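Quitar manchas de camisetas blancas estampadas sin estropear el dibujo

Las camisetas blancas con letras o dibujos dan más trabajo que las lisas. La tela aguanta bastante, pero el estampado se cuartea con el calor y se apaga con la lejía. Estos son los pasos que seguimos en casa, con cosas que casi todo el mundo tiene en el armario de la limpieza.

Antes de empezar

Mire la etiqueta interior. Si es algodón, puede lavar a 30 o 40 grados. Si lleva elastano o la etiqueta está borrada, quédese en 30. Dé la vuelta a la camiseta y pruebe el producto en una costura de dentro, con un bastoncillo. Espere unos minutos y, si el color del estampado no pasa al algodón, siga adelante.

Manchas de comida

Retire lo que sobre con el canto de una cuchara, sin apretar. Ponga la mancha bajo el grifo de agua fría por el revés, para que el agua empuje hacia fuera. Después, una gota de lavavajillas y un masaje suave con los dedos. El tomate y el curry suelen pedir una segunda vuelta – no meta la prenda en la secadora hasta que la mancha haya salido del todo, porque el calor la fija.

Cercos amarillos en axilas y cuello

Mezcle 2 cucharadas de bicarbonato con un chorrito de agua hasta que quede una pasta. Extiéndala sobre el cerco, deje actuar media hora y aclare. Para los cercos viejos usamos percarbonato: una cucharada en un barreño con agua a 40 grados y la camiseta dentro un par de horas. No lo mezcle con vinagre ni con lejía, y no cierre el recipiente mientras esté en remojo.

Tinta de bolígrafo

Coloque papel de cocina debajo y dé toques con alcohol de farmacia. Cambie el papel a menudo. Si la tinta está encima del estampado, use solo agua y jabón; el alcohol puede llevarse las letras.

El lavado

Siempre del revés, con ropa blanca y sin llenar el tambor. Centrifugado a 700 revoluciones como mucho. El jabón Clavasis en escamas nos va bien para lavar a mano, aunque hay que disolverlo antes en agua templada – si no, deja grumos en las costuras. El suavizante se puede suprimir.

Secado y plancha

Tienda a la sombra, sujetando por el bajo y no por los hombros. Se seca en unas 12 horas dentro de casa, menos si hay corriente. Planche del revés y a temperatura media. Si tiene que repasar el delantero, ponga un paño de algodón entre la plancha y el dibujo.

Para guardarlas, dobladas con el estampado hacia dentro y un papel fino entre las dos caras si van a pasar el invierno en una caja.
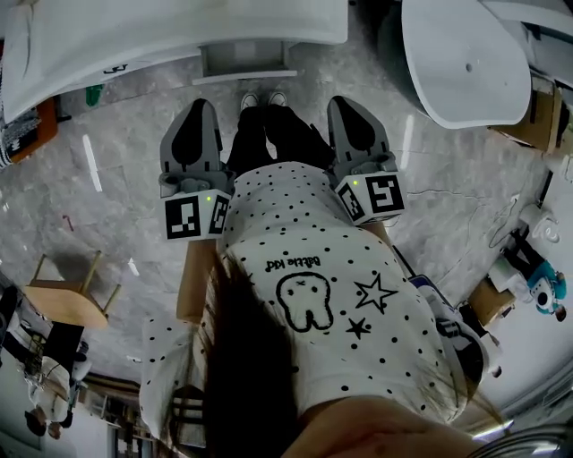 Camiseta blanca de lunares negros con letras y dibujo en negro: se lava del revés.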